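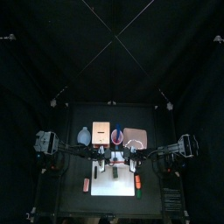 How to Break In New Custom Insoles (Without Breaking Up With Them)

So your new insoles have arrived. You waited three weeks for them, you paid more than you paid for the shoes, and you've put them in, walked to the mailbox, and concluded that someone has left a golf ball under each arch. Welcome. Most people feel that way on day one, and most of them are fine by the end of the month.

This page is the break-in schedule we hand out at the Stenbridge office, typed up because the photocopy has reached the stage where it's mostly shadow. It's for adults with a new pair of custom or semi-custom insoles. If you have diabetes, poor circulation, numb feet or a history of foot sores, stop here and follow the plan your own clinician gave you. Yours will be slower, and somebody should be checking your skin.

What you'll need

Your insoles
A pair of lace-up shoes with a removable liner
Thin or medium socks, no lumpy seams
A hand mirror, if the bottoms of your feet have drifted out of view over the years
Small scissors (maybe)
Patience, or a convincing imitation of it

Step 1: Take the old liner out

I'm putting this first because Noelia Barroso at our front desk asked me to, and she's the one who answers the phone. Almost every shoe comes with a thin liner already inside. Pull it out. If you stack the new insole on top of the old one, your heel rides up, the shoe rubs, and you call Noelia.

Some liners are glued down at the heel. Work a finger under the edge and peel slowly. If it comes up in shreds, scrape out the crumbs before you go further, as you will otherwise feel each one personally.

Step 2: Check the fit with your hand

Slide the insole all the way back until it meets the heel of the shoe. Reach in and press around the edge. It should lie flat and not rock. If the front curls up against the toe, it's too long.

Full-length insoles are cut a little generous on purpose. Lay the old liner on top, heels lined up, trace around the toe with a pen, and trim just outside the line. Trim the front only. The back and the arch are the part you paid for. Take off less than you think you need, try it, and go again. We've had people come in with an insole for a size 11 shoe that would now suit a child.

Step 3: Wear them for one hour

One hour on the first day, around the house. Standing at the stove counts. Then take them out, put the old liners back, and get on with your life.

Add an hour each day after that. By the second Wednesday most people are wearing them for a full workday. If a day leaves your calves or arches grumbling, stay at that number of hours until things settle, then carry on. There's no prize for finishing early. I had one patient who wore his for 16 hours straight on day one, at a trade show, on concrete. He is a very intelligent man and he would like me not to use his name.

Step 4: Look at your feet

Every evening during the first two weeks, take your socks off and look. Pink marks that fade within half an hour are ordinary. Redness that hangs around longer, a blister, or broken skin means the insoles come out and you call whoever made them.

Mild aches in the arch, calf, knee or even lower back are common early on — your joints are being loaded a bit differently and wish to register a complaint. Sharp pain, numbness or tingling is another matter. Stop and call.

Step 5: Leave running for last

Wait until you can wear them all day without noticing them, then try a short, easy run. Biljana Trajkovski, who handles our sports fittings over in Woltcombe, starts her runners at 700 yards and lets them walk the rest. They hate it. She does it anyway. The same goes for tennis, basketball, and any hobby involving a sudden change of mind at speed.

Step 6: Keep them clean

Wipe with a damp cloth and a drop of mild soap, then let them air-dry overnight. Keep them out of the washing machine and the dryer, and off the dashboard in July. Heat can warp the shell, and we can't un-warp it.

Common troubles

They squeak. Dust a little baby powder under the insole. If that fails, a strip of cloth tape along the edge of the shell usually does it.

My heel slips. Check step 1 again. Then try lacing through the top eyelet, the one you've been ignoring.

They don't fit my dress shoes. No, they don't. Ask about a slimmer three-quarter-length pair, or bring the shoes in and we'll look at them together, sadly.

One foot is fine and the other isn't. Quite normal. Feet are siblings, and one may need a small adjustment.

When to come back

We book a check for everyone at four to six weeks. Bring the insoles and the shoes you wear most, including the disgraceful ones, because the wear on the soles is useful to us. If you're still sore after a month of steady wear, don't wait for the appointment. Most adjustments take a few minutes at the grinder and you can sit there while we do it. Parking is behind the building, and the machine takes coins only.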